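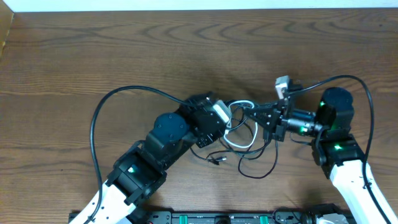

The Long Life of a Brown Table

20 July 2018

Mayu Kaneko is late, and so am I, so we start in the parking lot behind the Trundville shop with the tailgate down and a tabletop under a moving blanket. She peels back one corner. Brown, wavy, a white ring the size of a coffee mug.

"Kitchen," she says. Then she tips her head to get the light along it. "Kitchen, then a garage. Then a kitchen again."

She can do this all day. Scorch mark, hot pan. Row of little dents along one side, a kid with a fork. Ink means homework. A stripe of pale wood down one edge means the thing sat half under a window for years, and no one turned it.

Kaneko fixes tables. Only tables. Chairs she sends over to Haverford, to a man who likes chairs, and she'll do a desk if you beg. The shop is called Ronen, which was the name on the sign when she took the lease and she has never gotten around to changing it. People call her Mrs. Ronen. She answers to it.

Inside it's one long room with the doors open at both ends. Tops lean against the wall like mattresses. Legs in a pile, taped in sets with the owner's name on the tape. The ticket on the Trundville top is number 503, and she started the numbering at 500 when she moved in this January because it looked better than one. So that's three before it. Wait, she counts again. Four with this one. Slow winter, she says, and most of what came in the door got a rag and some oil and went home without a ticket.

What people want now

Dark went out, came back, went out. Gray had its turn and Kaneko is still sanding it off. What people are asking for this summer is plain warm brown with the grain left showing, and the more the grain moves around the better they like it. Waves, loops, the long hills you get when a board is cut flat across the rings. Ten years back the same customers wanted it straight as corduroy.

She has views on this. Busy grain hides crumbs. It hides scratches that run along it and shows every one that runs across. It will also swallow a screw, and she spent a good part of our first hour looking for one that was right there on the board in front of her.

"You put a small dark thing on a table like that, good luck."

Her fix for that is a white plate. She keeps a stack from the thrift store, and anything that comes off a table goes on a plate.

The 26-minute wipe down

It's not really a method. It's what she does before she agrees to do anything else, and I timed it on my phone. Start to finish, 26 minutes for a table that seats six.

Dry cloth first, always. Then a damp one, wrung out until it won't drip, going with the grain. A drop of dish soap in the bowl if it's a kitchen table, and it's nearly always a kitchen table. Then clean water, then dry, then you go away and come back. She goes and eats something. When she comes back she looks at the top from down low with her chin nearly on it, and about half the jobs stop there. I've seen the before and after on one that belonged to a couple from Haverford, who had been quoted for a full strip somewhere else. It was pancake syrup. Years of it.

If it's more than syrup, sanding. By hand near the edges, because the machine rounds them over and then the table looks like soap. She's strict about the edges. She made me feel two of them with my eyes closed, one crisp and one not, and yes, okay, you can tell.

Oil or something harder

Here we had a small argument. I like oil. It smells good and you can patch it on a Sunday afternoon. Kaneko likes oil too but she won't put it on a table where people work, and so many people now work at the same table they eat at. Laptops, chargers, a lamp somebody clamps on. Oil takes a mark from a rubber foot overnight, she says. So for a table that has to be a desk till five and dinner at six she wants a hard finish, thin coats, rubbed down to a low shine so it doesn't glare.

Then the cords. She has a whole speech. A cord that hangs over the same bit of edge every day will polish it, and the heavy plug swinging underneath knocks the leg. She can show you the spot. She tells customers to run cables off the back, the side by the wall, and leave a hand's width between table and wall so they drop free. Half of them shove it up tight anyway. The plaster gets a line, the table gets a line, and both get brought to her, well, the table does.

And clamps. Put a scrap of felt or an old leather belt under the jaw. Tighten, wait a minute, tighten a little more. Don't crank it. A clamp print goes deep, and steam brings some of it back but not all.

The Sekmont top

Around four a truck came from Sekmont with a top she'd been waiting on since the spring. Two men, one dolly, a lot of talk about the doorway. It had spent its life in a school, shop class maybe or art, no one on the paperwork said. Blue paint in the corners. Drilled clean through in one place. Someone's initials, and under them the same initials with a different person's added, and then the second set scratched out hard.

The buyer wants the initials gone. Kaneko hasn't decided if she'll do the job. She walked round it twice, put a plate down on it, picked the plate up.

"I'd fill the hole," she said. "Leave the kids."

She quoted him for both ways. With the lettering out it costs more and the top ends up thinner, and she wrote thinner in capitals. He has untill the end of the month.

If you're doing your own

Clear everything off, including the fruit bowl that never moves. There'll be a circle under it and you may as well know. Try your cleaner on the underside first. Don't use the green side of the sponge. Sand outdoors if you can, early, before it's hot. Write down what finish you used and tape the note underneath, up by the frame where knees won't find it. Kaneko finds maybe one note a year and is thrilled each time. She read me her favorite, from the bottom of a drop leaf: "3 coats. Should have been 4. Do not let Dad help."

Ronen is open most mornings, closed when the doors are shut. Call first if the table's bigger than your car.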